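Covering a Worktable with Fabric
Clerover Community Workshop, Member Guides
Last revised February 10, 2022

Members who sort, fold or assemble small items are encouraged to cover the table before they begin. A fabric cover protects the tabletop, keeps light objects from sliding and gives a plain background on which small parts are easier to find. The steps below apply to the standard tables in the Irken and Draseo rooms.

What you will need
One length of plain, matte fabric, at least 24 inches longer than the table
An iron and a pressing cloth
A lint roller
Table clips

Preparing the fabric
Wash the fabric once before its first use, without fabric softener. Hang it to dry. Press it on the reverse side at a medium setting, working from the center toward the edges, and let it rest flat for 30 minutes before moving it. Fabric that is folded while still warm will keep its creases.

Choose a medium gray or slate color where possible. Very dark covers show lint, and very light covers show every mark. Patterned fabric is not permitted on shared tables.

Laying the cover
Clear the table and wipe it down. Allow the surface to dry fully. Place the fabric along the far edge first, then draw it toward you with both hands held wide apart. Smooth it with the flat of the palm. Do not pull hard at the corners, which stretches the weave and produces diagonal ridges.

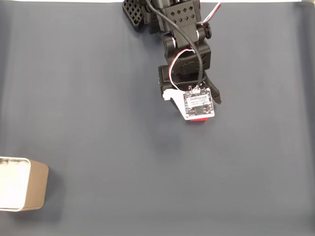 Faint wrinkles are acceptable and do not need to be pressed again. A fold high enough to catch a fingertip should be smoothed out before work begins. Attach 2 clips on each short side, below the level of the tabletop.

After use
Go over the cover with the lint roller, remove the clips and roll the fabric onto a cardboard tube. Return it to the Kołodziej cabinet with the label facing out. Covers with stains or pulled threads should be placed in the repair bin. All covers are inspected each March.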